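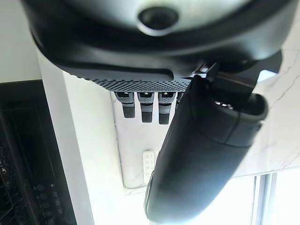

Club de Astronomía Infantil Tromeo – Rincón de los pequeños observadores

¿Por qué hay estrellas que cambian de brillo?

¡Hola otra vez! Soy Ehab Ramadan y hoy os quiero hablar de unas estrellas que me tienen enganchado desde hace años. Se llaman estrellas variables, y el nombre lo dice casi todo: varían. Unas noches brillan más y otras noches brillan menos. Algunas lo hacen tan despacio que hay que tener muchísima paciencia, y otras cambian en lo que tardas en cenar y lavarte los dientes.

Seguro que estáis pensando: «Pero si todas las estrellas parpadean, ¡las veo yo desde mi ventana!». Buena observación, pero ese parpadeo es otra cosa. Se llama titilar, y la culpa la tiene nuestro aire. La luz de la estrella viaja muy tranquila por el espacio y, al final del camino, tiene que atravesar la atmósfera, que está siempre moviéndose. El aire caliente y el aire frío la desvían un poquito para acá y un poquito para allá, y por eso nos parece que la estrella tiembla. Si os subierais a una nave y la mirarais desde fuera de la atmósfera, la veríais quietecita.

Las variables cambian de verdad. Vamos a ver cómo.

Estrellas que se hinchan y se deshinchan

Hay estrellas que hacen algo parecido a respirar. Se hinchan, se encogen, se vuelven a hinchar, se vuelven a encoger... y así muchísimo tiempo. Se llaman pulsantes. Mientras lo hacen cambian de tamaño y también de temperatura, y las dos cosas juntas hacen que nos llegue más luz o menos luz.

¿Y por qué no se quedan quietas? Imaginad una olla con la tapa puesta. El vapor se va juntando dentro, empuja la tapa hacia arriba, se escapa, y la tapa cae otra vez. Clac, clac, clac. Dentro de estas estrellas hay una capa de gas que hace un poco de tapa: guarda el calor, la estrella se hincha, luego el calor consigue salir y la estrella se encoge. (Lo de la olla es una comparación, claro, ¡no vayáis diciendo por ahí que las estrellas llevan tapa!)

Las pulsantes más famosas son las cefeidas. Se llaman así por Delta Cephei, una estrella de la constelación de Cefeo que tarda algo más de cinco días en hacer su ciclo completo. Las cefeidas tienen un truco fabuloso: las que tardan más en cada ciclo son las que más luz dan. Entonces, si mides cuánto tarda una cefeida, ya sabes cuánto brilla de verdad. Y si comparas eso con lo débil que la ves desde aquí, puedes calcular a qué distancia está. Es como ver de noche el faro de una moto: si ya sabes lo potente que es el faro y lo ves flojito, es que la moto está lejos.

Este truco lo descubrió Henrietta Leavitt hace más de cien años, estudiando fotografías del cielo hechas en placas de cristal. Miraba las estrellas de una placa, luego las de otra, y apuntaba cuáles habían cambiado. Gracias a su trabajo se pudo saber después que hay otras galaxias muy lejos de la nuestra. A mí me pone la piel de gallina cada vez que lo cuento.

Estrellas que juegan al escondite

Otras variables no se hinchan ni nada. Lo que pasa es que son dos. Dos estrellas que dan vueltas la una alrededor de la otra y que nosotros vemos tan juntas que parecen una sola. De vez en cuando una se pone delante y nos tapa la luz de su compañera, y entonces el brillo baja. Es un eclipse, pero entre estrellas.

La más conocida es Algol, en la constelación de Perseo. Cada 3 días menos unas horas, pierde bastante brillo, se queda así un rato y luego se recupera. Y esto se nota a simple vista. ¡Sin telescopio, sin prismáticos, sin nada! El nombre viene del árabe y significa más o menos «la cabeza del ogro». En mi casa, de pequeño, mi abuela me decía el nombre en árabe poniendo voz de monstruo, y yo me tapaba hasta las orejas con la manta.

Para hacer la prueba en casa solo necesitáis una lámpara y dos pelotas, una grande y otra pequeña. Bueno, las pelotas no dan luz, así que hay que echarle imaginación. Haced que la pequeña dé vueltas alrededor de la grande y miradlas de lado, con los ojos a la misma altura. Una vez por vuelta, la pequeña pasa por delante. Ahora miradlas desde arriba: ya no se tapan nunca. Con las estrellas pasa igual, y hay muchas parejas que nunca vemos eclipsarse porque no nos pillan de lado.

Estrellas que dan sustos

También hay estrellas que están tan tranquilas y de golpe se ponen a brillar muchísimo. Una nova, por ejemplo, ocurre cuando una estrella pequeña y muy apretada (una enana blanca) le va robando gas a su vecina. El gas se amontona encima hasta que, ¡pum!, se produce una explosión en la superficie. La enana blanca sigue ahí después, y puede empezar a juntar gas otra vez.

En agosto de 2013 apareció una en la constelación del Delfín que llegó a verse sin telescopio desde sitios oscuros. Yo la busqué desde el mirador de Treteslow con unos prismáticos viejos, y me costó un montón encontrarla – había confundido el Delfín con la Flecha, que está justo al lado. Cuando por fin di con ella era un puntito de nada. Pues me hizo una ilusión que no os podéis imaginar.

Cómo empezar vuestro cuaderno

Para seguir a una variable no hace falta medir con aparatos. Se compara. Buscáis dos estrellas cercanas que no cambien, una más brillante que la vuestra y otra más débil, y os preguntáis a cuál se parece más. En el cuaderno apuntáis la noche, la hora y lo que habéis visto. Si había nubes o mucha luna, también.

Un par de consejos míos:

Esperad a que los ojos se acostumbren a la oscuridad. Un buen rato, y sin mirar el móvil.
No miréis lo que apuntasteis la noche anterior hasta haber terminado. Si lo leéis antes, la cabeza os hace trampas y veis lo que esperabais ver.
Si dudáis, escribid que dudáis.

Yo llevo 298 noches apuntadas en el mío y tiene páginas con manchas de chocolate. La que más me gusta es de mayo: solo pone «nubes, nubes, nubes» y un dibujo de un gato.

El sábado a las nueve de la noche miraremos Delta Cephei con el grupo de los mayores. Traed abrigo, cuaderno y lápiz (el boli se atasca con el frío).

Palabras para recordar

Titilar: temblar la luz de una estrella por culpa del aire.
Periodo: lo que tarda una estrella en hacer un ciclo entero y volver a empezar.
Cefeida: estrella que se hincha y se encoge con mucha regularidad.
Enana blanca: lo que queda de una estrella parecida al Sol cuando se le acaba el combustible.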